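Second week of hand demos

I'm up to 279 demonstrations now. The target for August is 3000, split between me, Esther Minja and Miklós Farkas, so we have a way to go. I did 40 before lunch and my forearms were done after that. 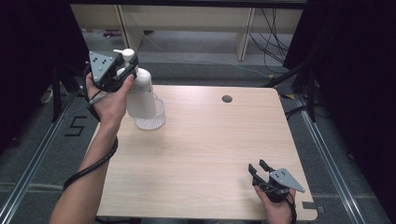
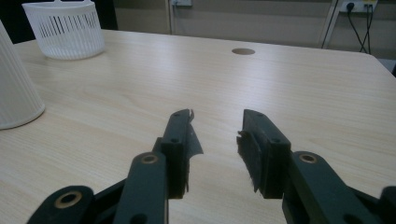

The first few days I moved far too fast. Kibet played my recordings back and the hands jumped from one spot to the next, with hardly any approach to learn from. Now I count to 3 in my head before I close the fingers, and again before I let go. It feels silly but the tracking is cleaner.

Letting go is still the hard part. I tend to pull away while the fingers are opening, and the policy we trained at Rotich copied that exactly and knocked things over. Fenna wants me to redo the early batch. I'd like to keep it and just trim the ends, so we'll try both on a small set and compare.

Miklós grips lower than I do. We haven't decided if that matters. I'm switching sides for the next batch, left hand first, and will post the results when training finishes.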